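3.2 Cell layout and upkeep

The Trukance cell is a mock grocery stand with imitation vegetables in sloped wooden bins on a striped carpet floor. Bin contents were reset to the reference layout after every 22 picks, and the stand was checked against its floor marks at the same time.

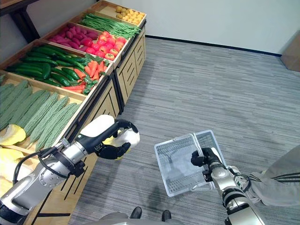
Figure 3a. Two-arm configuration at the produce stand, basket held in the right hand.

Cable routing needed the most attention. Loops at the elbow must leave enough slack for full extension without catching on a bin rim. We inspected both loops at the start of each shift and replaced the ties every 1,000 cycles. Finger pads were wiped down on the same schedule. Wrist flange bolts were checked with a torque driver, and any arm with a loose bolt was re-zeroed before use.
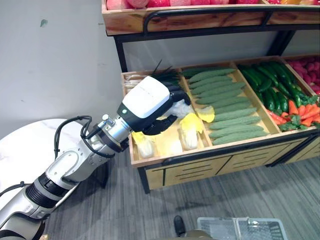
Figure 3b. Gripper closed on a pale, crumpled item above the napa cabbage compartment.

Calibration was repeated whenever the hand-eye error exceeded 3 mm. The Zorow logger recorded 98 such events, most of them after the stand had been moved for cleaning.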